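Nakier Practice Tissue Block and Black Suture Thread: My Review After Two Months

Posted 2021-10-08

I have bought so many suture pads. The tan rubbery ones, the pink ones with the pre-cut "wounds" that gape wider every time you use them, the one that smelled like a new shower curtain for weeks. So when the Nakier set showed up on sale I told myself no, you have a drawer full of these already, and then I bought it anyway (of course I did!).

For anyone who hasn't run across it, the set is one big block of practice tissue in a tray, plus a reel of black thread. No needle driver, no forceps, no little zip case. I paid 59 dollars and shipping was on top of that, so it isn't the cheap end of the shelf. You can get a whole starter kit with tools for less. But I already have tools I like, and what I wanted was something decent to sew.

The first thing I noticed is the color. It's a deep red, closer to what you get out of a butcher's wrapper than the bubblegum pink most brands go for. You keep it wetted down while you work, and that changes everything about how it behaves. Thread slides on it. Knots want to slip before you've got the second throw down. On a dry pad I could be lazy with my tension and still end up with something that looked fine, and the first evening with this one I tied a whole row of knots that I could push loose with a fingertip. Humbling! But that's exactly why I'd recommend it to somebody who has the basics down and has gotten a bit too comfortable.

The surface holds a stitch better than I expected. My old Pokden pad was great for a week and then every bite started tearing through toward the edge, especially if I pulled up hard on the last throw. With the Nakier I've been going over the same area again and again and it still grabs. You do get a bit of a pucker around the stitches if you cinch too tight, and I like that, it tells you off right away.

Now the thread, and I have opinions. Black on red is just so easy to see. I spent most of last winter practicing with a dark blue that came free with something, and under a desk lamp I kept losing the short end and grabbing the wrong strand. With the black I can follow the long tail all the way across the block and into the knot and I know what I'm holding. 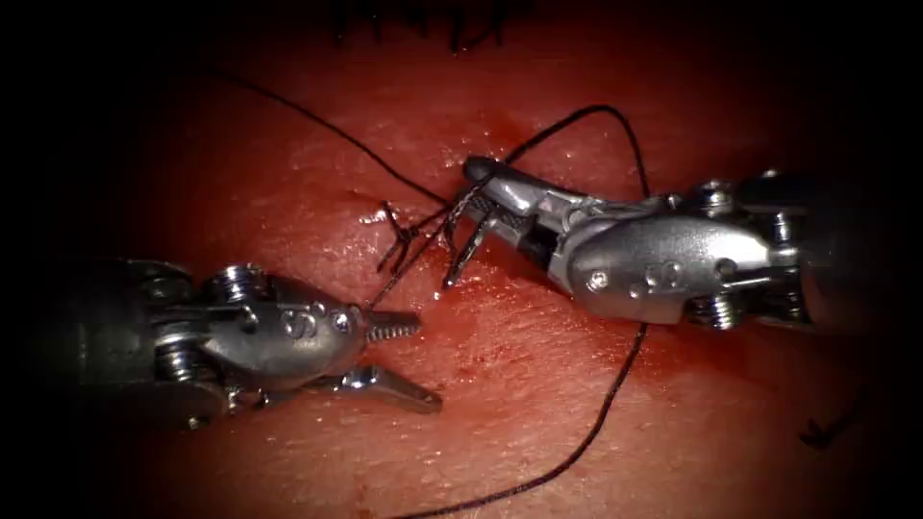 Black thread on the red surface, with the knot in the middle.

It does have some memory to it, though. Straight off the reel it wants to curl, and if you leave a long tail it'll wander off and loop around whatever is closest, usually your instrument. My fix is to cut a length, pull it gently between two fingers a few times, and let it hang off the table for a minute. I tried the Fatix thread on the same block to compare, and that one lies flatter but frays faster when you grip it with anything that has teeth. So pick your annoyance. For instrument ties I'd take the Nakier, and for hand ties probably the Fatix.

Speaking of teeth, please don't grab the thread with your serrated jaws in the part you plan to knot. I know, I know, everybody says it. I did it for months and then wondered why my thread kept snapping right at the good bit. Grab the end you're going to trim off anyway and your reel will last a lot longer.

Things I don't love. The tray is shallow, so water gets over the lip if you bump it, and I now work on top of an old bath towel. The block also has to be rinsed, patted down and put back in its bag every single time, and the one night I forgot, the corners had gone stiff and leathery by morning. They softened up again after a soak but they've never been quite the same. And the instructions are one folded sheet with tiny drawings of a square knot that I'm fairly sure is a granny knot.

Also, the lighting matters more than with a dry pad. Anything wet throws glare back at you, and so does any shiny metal you're holding over it. I moved my lamp off to one side and lowered it, and that helped a ton, even if half the block is now in shadow. I just turn the tray when I move to a new spot.

Would I buy it again? Yes, when this one finally gives up, and I'm hoping it makes it to December. If you're brand new, get a cheap dry pad from Enache or whoever and learn your throws on that first, you'll be less frustrated. If you're past that stage and your knots look suspiciously good, get this one and keep a towel handy.

Block: 5 out of 5
Thread: 4 out of 5
Tray: 2 out of 5, and that's me being nice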